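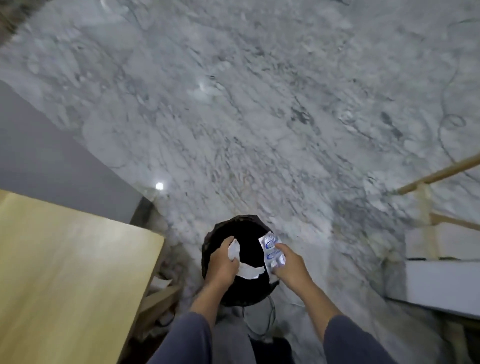

Graltbridge Paddling and Boating Club, Trips Section

Re: [gpbc-trips] houseboat weekend, what's in and what isn't

Hi all

Writing this on my lunch so forgive the typos. Had a pile of replies off-list, mostly the same five questions, so doing them in one go. Original question is at the bottom for anyone who missed it.

Boat first. It's the Conon, same as two years back, the big one with the slide off the roof. Ó Riain Houseboats have it pencilled in for us, NOT confirmed till the deposit goes in. Deposit is $270 and I've put that on my own card, so please don't all send me bits of it. It comes out of your share at the end.

Your share is $198 a head if we fill every bunk. If we don't it goes up. That gets you the boat, linen, gas for the barbecue and the mooring at Isdale the first night. It does not get you fuel. Last time we used way more than anyone budgeted becuase we went right up to the weir and back into a headwind. Bring up to $50 each for fuel and we'll split what's left at the dock.

Parking. There is a yard at Graltbridge behind the slipway, $79 for the whole weekend per car, so share if you can. Street parking is two hours only and they do check. Two of us got tickets last time, I was one.

Food. Same as before, each cabin cooks one dinner, everyone sorts their own breakfast. Fridge is small. Really small. Freeze your meat and put it in an esky on the back deck. There's no shop past Isdale and the one there shuts at 4 pm, earlier if it's quiet.

Kayaks. Room for four on the roof, strapped, not more, Ó Riain were very firm. Singles only. If you want yours on, reply to the list so everyone can see who's got a spot. First in gets it.

Medical stuff. Bring your own tablets, sea bands, antihistamines, whatever you use, and enough for an extra day in case we get held at the lock. There's a kit on board as well but don't count on it having your brand of anything.

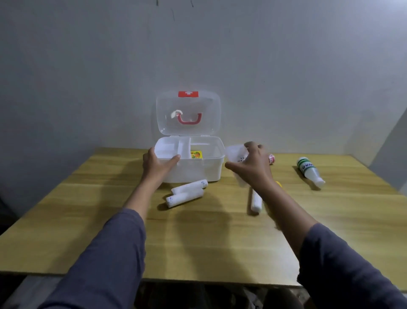
First aid box with the lid up.

Rubbish all comes back with us. No bins at the overnight moorings any more, they took them out. Couple of heavy bags per cabin please.

Bunks: two doubles, rest are singles and the top ones are tight if you're tall. Say now if you've got a bad back. Will sort cabins once I know numbers.

Licence: don't need one for the Conon but whoever drives has to do the 40 minute handover at the dock, no exceptions. Need three people for that. I'm one. Two more please, and be there by 9 am, not nine thirty.

Dogs, sorry, no. Asked twice.

Weather, who knows. If the river's over the marker they won't let us go and we get a new date, no refund. Didn't happen last time but it was close.

Right, back to work. Yes or no to the list by the end of January please, even if it's a maybe.

trips coordinator

> Hi, new member here, saw the houseboat thing in the newsletter but
> it didn't give a price. Is it per person or per cabin? Also can I
> bring my own kayak or is it only the club ones, and is there
> anywhere to leave the car? Happy to share a cabin with whoever. I
> don't mind a top bunk, I'm short. Is there a shower on board or is
> it a dip in the river job?
> Thanks heaps

PS missed the shower one. Yes, two, hot water's a bit slow. Be quick.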